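Section 2: Setting up the Flidon and drying your first herbs

I wrote this part of the guide for people who just carried their dehydrator home and want it going before supper. If you've owned one before, skip to "Your first batch" and you'll be fine. The Flidon is a simple machine (a heater, a fan, a stack of trays and a dial), but mine sat in its box for a whole winter before I got up the nerve to plug it in, so I'm going to go slowly.

Finding a spot for it

The first thing it wants is air. The fan pulls from the back and pushes across the trays, and if you shove it up against the wall it gets grumpy and the trays nearest the fan dry long before the others. Leave a hand's width behind it and keep curtains well clear.

1. Pick a flat, dry surface that can take a bit of weight. A counter, a sturdy table or the top of a chest freezer are all good.

2. Make sure the cord reaches the outlet with some slack in it. Please don't run it off an extension cord.

3. Turn it on for a second and listen. It hums, and you'll be hearing that hum all night long, so if your bedroom shares a wall with the kitchen, try the laundry room!

Note: I had mine in the garage at first. That was lovely and quiet, but in January the garage was so cold that the machine could barely keep up, and my parsley took two days. Indoors is better.

Washing and the empty run

4. Pull out all the trays and the mesh liners and wash them in warm water with a drop of dish soap. The trays can go in the dishwasher on the top rack. The liners can't, they curl up like potato chips and never lie flat again (I've got a drawer full of them).

5. Wipe the inside of the cabinet with a damp cloth. Go easy around the fan grille.

6. Let everything dry, slide the empty trays back in and close the door.

7. Turn the dial all the way up and let it run with nothing inside for 50 minutes. It'll smell like a new hair dryer. Open a window.

8. Switch it off, unplug it and let it cool with the door open.

Caution: never pour water into the cabinet or hold it under the faucet, even if you've had a honey disaster. Unplug it, let it cool, and use a cloth and some patience.

If the new smell is still strong after the empty run, do another one. The people at the Havbridge shop told me to put a saucer of baking soda inside overnight with the machine off, and that took care of the last of it for me.

Your first batch

Start with herbs. Mint is my pick, because it's cheap, it's forgiving, and the whole house smells wonderful while it's going. Save the beef jerky for when you know your machine. Jerky has its own rules about safe temperatures, and they're in Section 5, so read those before any meat goes in.

9. Rinse the herbs and shake them hard. Then roll them up in a clean dish towel and leave them there while you make coffee. Water on the leaves adds hours.

10. Strip the leaves off anything with thick stems. Thin stems can stay on and you can crumble them out afterward.

11. Put a mesh liner on each tray and spread the leaves in one layer. A little overlap is fine, a heap isn't. I know it's tempting to heap. I still do it with basil and I'm still sorry every time.

12. Set the dial to 95 degrees Fahrenheit. Any hotter and you start cooking off the oils that make herbs taste like something.

13. Close the door and leave it alone for a few hours before you peek. Then swap the top and bottom trays around.

14. Test a leaf from the thickest part of the tray. If it crumbles between your fingers, it's done. If it bends, close the door and give it another hour.

Note: times in the chart at the back are for a dry kitchen. During a muggy stretch last summer my mint needed 14 hours, and the chart would've had you believe it'd be done by lunch.

Taking the trays out

At herb settings the trays are barely warm and you can grab them with bare hands. Fruit is another matter. When you've had apple rings in at the higher settings, the metal runners get hot enough to make you yelp, and a warm tray can leave a cloudy mark on a painted or lacquered table. My old Bimwood side table has a ring on it to prove the point, and no amount of polish has shifted it.

15. Before you open the door, put down something for the warm tray to sit on. A trivet with an open pattern lets the air get underneath, so your fruit keeps cooling and doesn't sweat. I like a brown oval one with petals and loops all through it, which looks nice enough against a white tabletop that you can leave it out between batches.
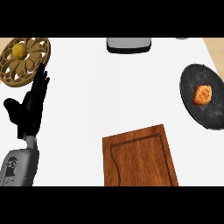 16. Slide one tray out at a time, starting from the top, and let each one cool before you touch the food. Warm fruit always feels softer than it is, so you can't judge it yet.

17. Once it's cool, tip everything into a wide bowl and pick out any pieces that still feel sticky. Those go back in.

Jars and labels

18. Use clean glass jars with tight lids, filled loosely. Write what it is and the month on the lid. Dried oregano and dried marjoram look exactly alike by spring.

19. Check fruit jars every day for the first week. If you see any fog on the inside of the glass, the fruit isn't dry enough and needs more time on the trays. If you see mold, throw out the whole jar.

20. Keep the jars in a dark cupboard, away from the stove. I use the flat Navickas lids on mine and they've held up well, though any lid that seals will do.

When you're ready for fruit leather, go on to Section 3. You'll need the solid tray inserts, which are packed under the cardboard at the bottom of the box.

Last updated: January

Questions about this guide? Use the contact form | Copyright Flidon Owner's Guide | Back to top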